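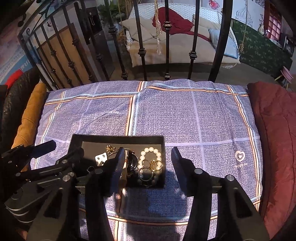
The tray on the bed, with the left finger resting on its front edge.

Tips for building and using a hand-held gripper at home

These notes come from a build done partly at the kitchen table and partly in the shared workshop at Lasier, which has a pillar drill and a decent vice. The gripper is a two-finger type with bolted plates and a linkage behind each finger. We call it the Zevata, after the name on the drawings.

Cutting and drilling the plates

Clamp matching plates together and drill them as a pair. If the holes are drilled one plate at a time they never quite line up, and the linkage binds halfway through its travel. Mark left and right plates on the inside with a paint pen before you take them out of the clamp. Take the burr off each hole with a larger drill bit turned by hand.

Fitting the pivots

Do the pivot pins up until the play has gone, then back them off slightly. A finger should fall open under its own weight when you tip the tool. Put thread lock on the bolts that hold plates together and leave the pivots until last. Check everything again after 20 minutes of use. New pivots always settle, and a loose one shows up first as a fingertip that wanders sideways.

One drop of light oil per pin is plenty. Wipe off the rest or it will end up on whatever you pick up next, and oil is hard to get out of bedding.

Pads

Cut the pads a little oversize and trim them once they are stuck down. Roughen the plate with 120 grit first and wipe it with spirit. Leave the glue for 8 hours, even if the tube says less. Bogumił Makowska, who drew the first version, puts a strip of masking tape round the edge and peels it off before the glue goes hard – worth copying.

Clean pads with a damp cloth and a little washing-up liquid. Dust from fabric builds up faster than you would think, and a dusty pad slips on metal.

Practising on small things

A shallow tray with a rim is the best place to start. On a bed or other soft surface, a tray shifts when you press on one side, so come down slowly and try to touch the rim with one finger before closing the other.

Jewellery makes a good mixed load. Beads roll, a bracelet sags between the fingers, and rings like to hide under everything else. An earring card is easier if you take it by the edges. Use pieces you would not mind scratching, and keep the watch for last: a hard fingertip will mark the glass. Lift anything strung on thread only a few centimetres until you know it will hold.

Pull the sheet flat before you begin. A ruck in the cloth catches the fingertips.

Storing the tool

Leave the fingers open so the pads do not take a set. Ours lives in a Tostismont biscuit tin with the spare pins in a film pot. Hex keys go in the same tin, otherwise they walk.

Next job is a softer return spring, probably in November.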